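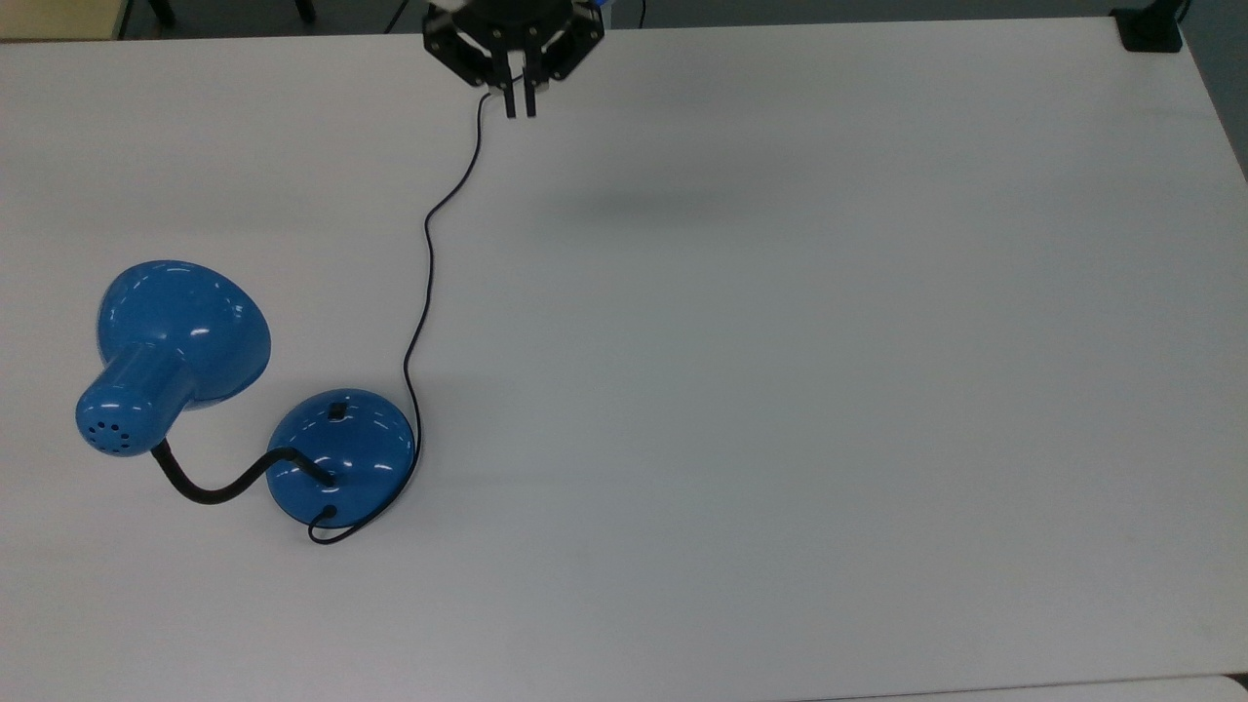 Lumanlan workshop > Notebook > Desk lamps

Home | Notebook | Parts | Log in

12 March 2024

Blue gooseneck lamp, shelf number 704. Came in with the box from Multley in December and I only got to it today. Kristine Tiongson asked for a note on whether it can go back on a desk.

Shade and socket housing: enamel is good, no chips that I could find. Vent holes in the end cap had dust in them, cleared with a soft brush. Do this with the lamp lying down or the dust goes into the socket.

Neck: holds where it is put. Bent it through 22 positions, no sag - slight creak close to the base. Left it alone.

Cord: checked for continuity end to end, fine. Wiped down. The plug is stiff in the wall strip, try another outlet before blaming the plug.
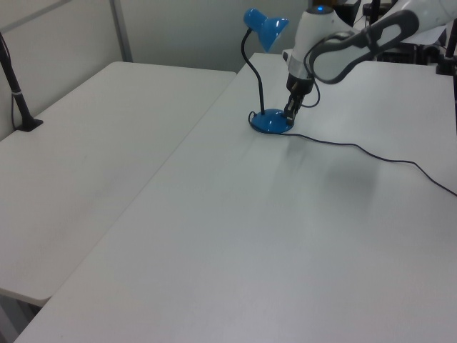
Lamp upright on the main table, neck in an S, cord out to the right.

Base sits flat. Rocked it by the rim and it settled each time. Still want felt under it, these tables mark easily.

To do: felt pad, new bulb (Grernico, five left in the drawer), label.

Recent entries
Drovater clip lamp, loose switch
Felt pads, which size
Sorting the cord drawer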